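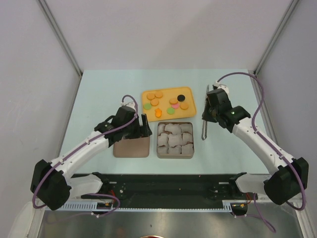 How long should I leave bread dough in the fridge before baking?
Overnight suits most white loaves, and a dough with plenty of wholemeal is happier with a bit less. If it has domed nicely and a poked finger leaves a dent that fills slowly, bake it.

Cold proving - your timings please!
Started by Luduvis, November 2020

Luduvis wrote:
I've been baking every weekend since May and I've finally got a loaf I'm properly proud of! 500 g strong white, a big spoon of starter, shaped in the evening and straight into the fridge. The crust blistered all over and my daughter ate the end before it had cooled. Now I want to push it further. Has anyone gone past two nights?

Ustik wrote:
Lovely stuff! I've gone to 3 nights. Flavour was wonderful, quite tangy, but it spread like a pancake when I turned it out. If you try it, use less starter and hold back a splash of water.

Coetzee wrote:
I'd disagree with Ustik on the water. Mine spread because my fridge was too warm, and once I moved the basket to the bottom shelf it held its shape with the same recipe. Put a thermometer in there before you change anything else.

Ustik wrote:
Fair point, though my fridge is plenty cold and it still went flat. Might be the flour. I was using the soft stuff from the farm shop. 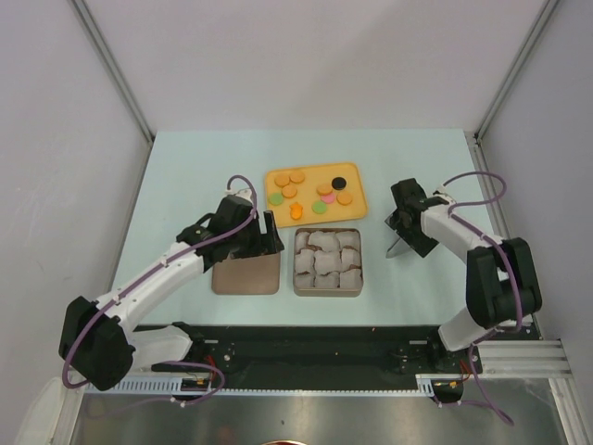
Re: Cold proving - your timings please!

Andau wrote:
Soft flour would do it! I swap 400 g of the 500 for a very strong Canadian one when I'm going long, and the rest is rye. Two nights, no trouble, and the smell when you lift the lid is gorgeous.

Luduvis wrote:
Ooh, rye. Do you bake straight from cold?

Andau wrote:
Always. Much easier to slash too.

Coetzee wrote:
I give mine 37 minutes on the worktop first (long enough for the oven to heat up). I think I get a better rise, but my other half can't tell the difference.

Jitendra Chaturvedi wrote:
Straight from cold here as well. Luduvis, do try it with a handful of toasted seeds folded in - sunflower is my favourite. Which pot are you baking in?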